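Four Buns, One Basket: Small-Batch Steaming on a Bare Table

Most writing on steamed buns deals with the dough. The last stage, from the closed basket to the plate, gets a line or two. We asked a cook who has spent a long time on that stage to take us through it: the spacing, the lid, the lifting out and the table everything stands on. 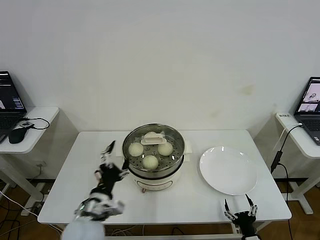

Words: Culen Kitchen Notes
Interview with Mudassar Awan
September 1, 2024

Mudassar Awan teaches a short course on electric steamers from a rented unit on Kolach Road. He began it in January, after writing a set of bench notes for people with no hob. The notes run to 60 pages and are mostly concerned with water.

"People overfill the base," he says. "They think more water gives more steam. It gives a longer wait. On the cooker I use at home, 400 millilitres is enough for a batch of plain buns, and 700 is the most I would ever put in."

His preferred load for a small basket is four. He sets one at the back, one at the front and one on each side, with bare steel showing between them. Dough expands sideways as well as upwards, and buns that touch will tear when they are separated. The perforated floor has to stay partly open so that steam can rise past the buns as well as under them.

"You can fit five. I have fitted six. The ones in the middle come out with a wet skin, and you have gained two bad buns."

He is particular about the surface below. A steamer wants a level table with clear space on both sides, and he likes a mat under the base, which takes drips and makes it obvious if the pot has been pushed out of position. At home his table is a Jundby, bought second-hand and shimmed at one leg with folded card. Anything that doesn't like moisture goes on a separate surface.
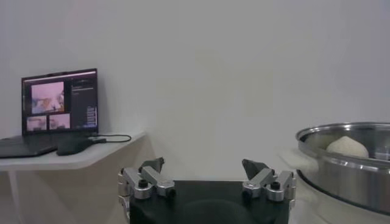

Laptop and mouse on the side shelf, steel pot to the right.

The plate goes down before the lid comes off. Awan repeats this several times during our conversation. He puts it to the right of the pot, being right-handed, and keeps the left for the lid.

"If the plate is still in the cupboard, you have an open basket, a lid in one hand and nowhere to go," he says. "The buns sit there losing heat and the skin starts to wrinkle."

On wrinkling he has a fixed procedure. Switch off, leave the lid closed for three minutes, then tilt it away from you and carry it off level. Water that has gathered on the inside should run to the rim and stay there. If the lid is tipped over the basket, the drops land on the buns and leave yellowish marks that don't dry out.

Glass is his choice for a beginner. It shows the state of the buns without being lifted, and the knob gives a clear point to hold. He puts the lid flat on the table, clear of the pot.
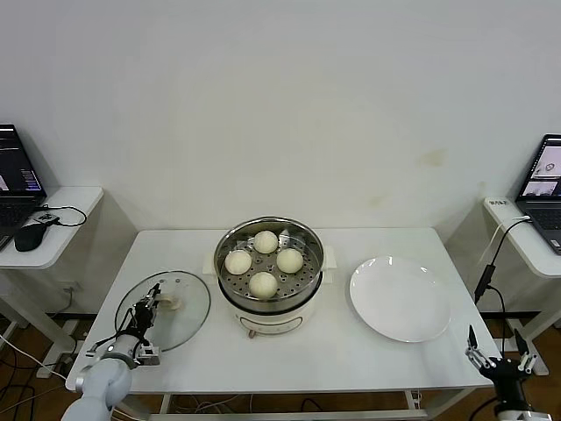
"After that it is a matter of order," he goes on. "Front bun first, then the sides, then the back. You don't want to reach over one to get to another. I use a flat spatula, wetted, and go in under the edge. Tongs leave dents."

The basket itself is a separate question. He doesn't take it off the base while it is loaded, although some of his students were taught to. It can tip when it is lifted unevenly, and the water underneath is still close to boiling. If a plate or a dish has been used inside the basket, he brings out a plate lifter, a clip with prongs which grips the rim. For buns placed straight on the steel he sees no use for it.

He is less strict about lining. Paper squares work, as does a thin wipe of oil, and he alternates between them according to what is in the drawer. Cloth he has given up on, having found that it holds water against the base of the bun.

His timing records are kept in a numbered notebook. The latest entry is 2077, for a plain bun made with a Figueroa flour that he describes as "slightly too strong, but consistent". Each entry gives the water, the room temperature and the resting time after switching off. Taste isn't recorded.

"I tried that at first — I wrote 'good' next to nearly everything," he says. "It was no help to me a month later. Three minutes' rest or four minutes' rest, I can compare those."

Cleaning follows once the base has cooled. He empties it, wipes it dry and leaves the lid off overnight. The holes in the basket floor are done with a soft brush from the underside, where the starch collects. Scale in the base is treated with citric acid once a month, or sooner where the water is hard.

The next course will cover filled buns, which need a longer steam and, in his view, a slightly wider gap between them.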